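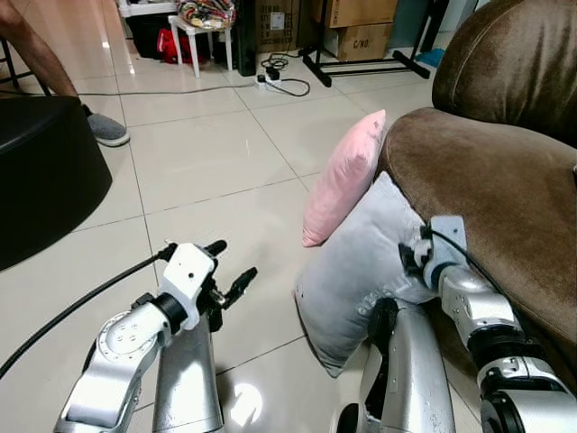

We have two parallel grippers to choose between for a bimanual setup and I would like opinions before we order the second pair. The job is soft household stuff: pillows, throws, folded towels, bags. Right now both arms carry the stock white gripper with the black fingers, and the right one is on the light gray pillow up against the brown sofa, which is the task we use for every comparison. The left stays open and out of the way until the right has a hold. The other candidate is the Rultovau, which has a wider stroke and softer pads but is heavier and costs more. I ran 50 trials with each on the right arm. Stock gripper: 23 dropped or never got a proper pinch. Rultovau: I don't want to post that number yet for reasons I'll get to, but it was better.

The problem is that I changed two things at once. The Rultovau came with its own controller and I used it, so the force ramp is different too. I can't say how much of the gain is the fingers. Has anyone run the Rultovau from a third-party controller, or put its pads on something else?

Posted by fmollel
March 1, 2023

----

gripnotes wrote:

What does "never got a proper pinch" mean in your scoring? With pillows there are two separate failures. One is that the fingers close on fabric only and the cover slides over the filling. The other is that the fingers push the pillow away before they close. A wide stroke helps with the second and does nothing for the first.

----

fmollel wrote:

Fair. I scored them together. From my notes most of them were the first kind, cover slides and the pillow drops out of it on the lift. The sofa stops it from being pushed away, so the second kind mostly happens when the approach comes in from the side.

----

bboros wrote:

If it's mostly the cover sliding then I would not buy the Rultovau. That is a friction problem and you can fix it with pads. We had the same thing with bed linen and cut strips of silicone sheet to fit the stock fingers. Took an afternoon, and the drops went down to a level we could live with. We never touched the controller.

The extra weight matters more than the spec sheet makes it look. Everything you hang on the wrist comes off your payload, and a pillow is light but a wet towel isn't.

Bianka

----

kdelorme_7 wrote:

I disagree with Bianka on this one. Silicone strips work for a week and then they pick up lint and you are back where you started. For cotton and velvet type fabric it's worse because of the fluff. We wiped ours with alcohol every session and still saw the grip fall off. In the end we glued on urethane, which lasted longer but was too stiff for thin cloth.

The wider stroke isn't only about pushing. If you can open wide enough to get some of the filling between the fingers, you aren't relying on the cover at all. That is what you are paying for.

----

bboros wrote:

Ours lasted longer than a week. We changed them once in January and that was it. Maybe it depends on the sheet. We used the softer grade.

I agree about getting the filling between the fingers, but you can do that with a narrower gripper if you take the pillow by a corner or the top edge. It's a question of where you grab.

----

fmollel wrote:

Top edge is what I have been doing on the gray one. It stands on its long or short side against the sofa depending on how it was reset, and the arm comes down on it from above. Corners gave me more drops, but I only tried a few and it was before I fixed the wrist camera angle, so I wouldn't put much weight on that.

----

mmuli wrote:

Which controller are you on with the stock gripper? If it is the Botuvance board, check whether it's in position mode. Ours shipped that way. It closes to a set width and stops, and if the pillow squashes more than you expected you have almost no force left on it. Switch to force mode and set a floor of 60 percent, then run your trials again before spending money.

----

fmollel wrote:

It is the Botuvance, and I just looked, and yes, position mode. I assumed force mode because the panel shows a force reading.

----

mmuli wrote:

The panel shows it in both modes. Everyone I know with that board has been caught by it. In position mode the reading is only an estimate from motor current and the controller doesn't act on it.

----

kdelorme_7 wrote:

That would explain a lot of the difference. The Rultovau controller defaults to force mode. So the comparison as it stands is really position mode against force mode, with different fingers thrown in.

I would do it in this order:

Stock gripper, Botuvance in force mode, stock fingers
Same with silicone pads
Rultovau on its own controller, same force limit

Same pillow, same start pose, same person resetting it. 50 each is enough to see a difference the size you're talking about.

----

gripnotes wrote:

50 each is enough if the difference is large. If silicone pads and the Rultovau come out close, you'll want 100 before you pick one over the other on success rate alone. Or just take the cheaper one at that point.

Also score the two failures separately this time.

----

waweru_lab wrote:

Coming at it from the cabling side. On a two-arm setup, how are you running the gripper cables? I see the thick black one draped along on the left and a loop up by the gripper on the right. We had the same layout, and the loop would catch on whatever was next to the arm whenever the wrist rolled past a certain point. It showed up in our logs as random bad grasps and we blamed the fingers for weeks. The Rultovau cable is thicker and doesn't like tight bends, so it will need a bigger loop than you have now.

We moved to clips on every link with a bit of slack at each joint. The printed Waweru clips fit most round links if you scale them.

Imani

----

fmollel wrote:

Good point and I hadn't thought of it as a variable. I have had the right one catch on the sofa arm a couple of times. I threw those trials out and reran them, so they aren't in the 23, but if it was dragging a little without catching I wouldn't have noticed.

Do the clips slow you down when you swap grippers? I'll be swapping a lot for this.

----

waweru_lab wrote:

A few minutes more per swap. They are open on one side and the cable presses in. Leave the last one before the wrist off while you're testing and use hook and loop tape there.

----

bboros wrote:

Worth saying that the Rultovau fingers will fit the stock gripper if you drill the mounting plate. The hole spacing is off by a little. That would let you test fingers alone with nothing else changed. I haven't done it with these pads but I have done it with the hard ones.

----

kdelorme_7 wrote:

I wouldn't drill a plate on a loan unit. Faith, do you own the Rultovau or is it on trial?

----

fmollel wrote:

On trial from Gasel, they want it back or paid for at the end of the month. So no drilling. I could print an adapter.

----

mmuli wrote:

Printed adapters flex. Fine for a pillow, but then you have added another thing that isn't the same between the two runs. I would skip it and do Killian's list.

----

bboros wrote:

A printed adapter in a stiff filament doesn't flex enough to matter at the forces you'd use on a pillow. But I won't argue it, the list is fine and it's less work.

----

fmollel wrote:

First part done. Stock gripper, stock fingers, Botuvance in force mode with the floor at 60. Same gray pillow, right arm only, cable taped along the links so there is no loop. 50 trials, two failures, scored separately as gripnotes asked:

Cover slid, dropped on lift: 8
Pushed away before closing: 3

Down from 23 to 11 in total with nothing bought. I don't know how much of that is the mode and how much is the cable, and I'm not going to go back and find out.

The small pink pillow did worse. It's thin and the fingers meet in the middle with hardly anything between them. That is where I think softer pads will help. Silicone sheet is ordered, the softer grade.

----

kdelorme_7 wrote:

Keep a note of the trial number for each failure on the silicone run. If they bunch up near the end, it's lint.

----

bboros wrote:

Clean the metal with alcohol before you stick the pads on and leave them overnight. If you run them the same day the edges lift.

----

fmollel wrote:

Will do both. The Rultovau goes back on after that with the force limit matched, and I'll post all three sets together, including the first number I held back.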